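車庫の作業メモ:12V補機バッテリーと充電まわりの冬季点検

2023年12月28日 更新

ハイブリッド車やEVでも、起動時の制御系は12Vの補機バッテリーから給電される車種が多い。駆動用電池の残量が十分でも、補機側の電圧が下がるとシステムは立ち上がらない。冬の車庫で行う点検の手順と、工具の扱いをまとめる。高電圧系(オレンジ色の配線)には一切触れない。

電圧の測定
走行後すぐの値は表面電荷で高めに出る。一晩置いてから、ドアを開けずに済む位置で測る。スマートキーは車から離しておく。ドアを開けると制御系が起動し、数分間は電流が流れ続ける。開放電圧が12.4Vを下回っていたら補充電、12.0V以下なら交換を検討する。テスターのリードは先に黒、次に赤の順で当てる。

端子の清掃
外すときはマイナス、プラスの順。戻すときは逆。白い粉は重曹を溶かしたぬるま湯で拭き取り、水気を完全に除いてから真鍮ブラシで軽く磨く。番手の粗い紙やすりは鉛の端子を削りすぎるので使わない。締め付けは取扱説明書の指定値に従う。端子を外すと時計、窓のオート機能、ナビの設定が初期化される車種がある。

補充電
充電器はAGM対応の切替があるものを選ぶ。当方はKaltonの小型機を使っているが、ケースが密閉型なので長時間の使用では本体が温まる。床に直置きせず、端材を二本敷いて下に隙間を作る。充電は気温5℃以上の場所で行い、換気扇を回しておく。延長コードは巻いたまま使わない。

普通充電ケーブルの保管
直径40cmほどの輪にして壁のフックに掛ける。きつく巻くと被覆に癖がつき、低温時にひび割れの原因になる。コネクタは下向きにし、キャップを閉める。濡れた場合は乾いた布で拭き、端子の内部には接点復活剤を吹かない。樹脂を侵す製品がある。

小物の整理
ヒューズ、クリップ、端子カバーはWovdenの仕切り箱に入れている。ラベルは品名だけでは足りず、定格と車種も書く。外したクリップは再使用できるものとできないものを分け、折れたものはその場で捨てる。結束バンドは幅違いで二種類、100本入りの袋で買えば数年は足りる。

診断用の古いパソコン
OBDアダプターのログ取りには、車庫に置いた旧型のデスクトップ機を使っている。車庫は埃と湿気が多く、半年に一度は側板を外して清掃する。電源を切り、コンセントを抜き、電源ボタンを数回押して残留電荷を逃がす。筐体を横に倒すと基板が上を向き、手元が見やすい。
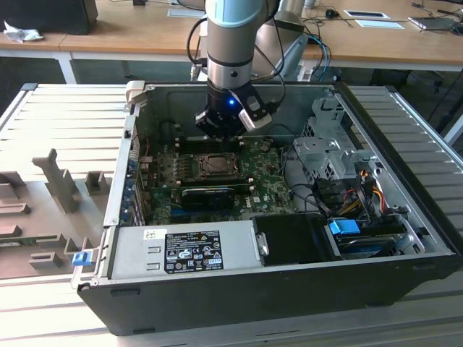

エアダスターは缶を立てたまま短く吹く。傾けると液化ガスが出て部品が急冷される。ファンは指か綿棒で止めてから吹く。空転させると軸受を傷める。コンプレッサーの空気は水分と油分を含むため、フィルターなしでは使わない。側板を戻す前に、電源コネクタの差し込みを手で確かめる。

ログの保存
ファイル名は日付、走行距離、測定項目の順に統一する。電圧の記録間隔は1秒で足りる。表計算に取り込む際は、起動直後の16秒を除いて平均を取ると比較しやすい。保存先は内蔵ディスクと外付けの二か所とする。

工具の手入れ
ラチェットは使用後に乾拭きし、月に一度、差込角の根元に油を一滴。トルクレンチは最低目盛まで戻して箱に入れる。目盛を締めたまま置くと、ばねがへたって指示値が狂う。絶縁手袋は折らずに吊るし、使用前に空気を入れて漏れを調べる。

次回は冬用ワイパーの交換と、窓の内側の曇り止めを扱う。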